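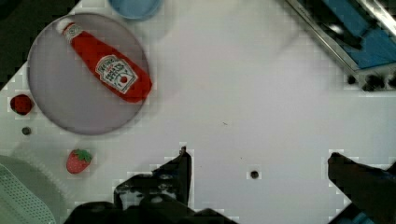
To: plustik-staff list
From: Workplace Change Office, Omell
Date: Mar 29, 2025
Re: Bench automation and kitchenware testing roles

Colleagues,

The office has received the following from the Pindum site and replies to it on the list, as the same points were raised at Restrepo in February.

> Staff on the sorting bench were told that the arm would take over plate
> and rack work. We have had no written advice on rosters, on who resets
> the table between runs, or on whether the reset counts as skilled labour.
> We ask for an answer before the next roster is posted.

The answers below apply to both sites.

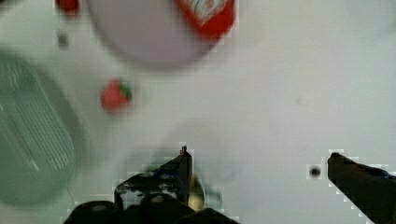

1. Rosters and hours

No position is removed under the present program. Of 601 rostered hours in the last period, 321 were spent at the bench, and nearly 30 of these will move to supervising the arm. Contracted hours are unchanged.

2. Resetting the table

Laying out the plate, bottle, toy fruit and bowls for each run remains a staff task. It is to be recorded as bench work and paid at the existing rate - the earlier notice was unclear on this and is withdrawn.
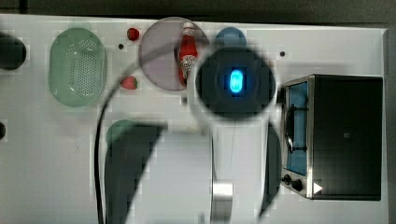
Staff who reset the table also have authority to stop a run. They need not seek a supervisor's approval first, and a stopped run will not be counted against a shift's output.

3. Training

Each bench worker will receive 2 paid sessions before supervising alone. Those who prefer to stay on manual sorting should notify their site office in writing.

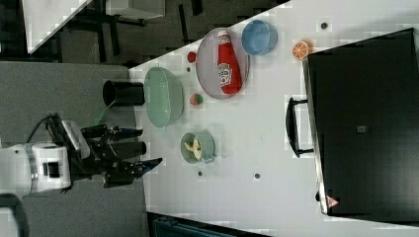

Robot arm at the bench, with tableware and toaster oven.

Further questions may be sent to this list.

Workplace Change Office
Omell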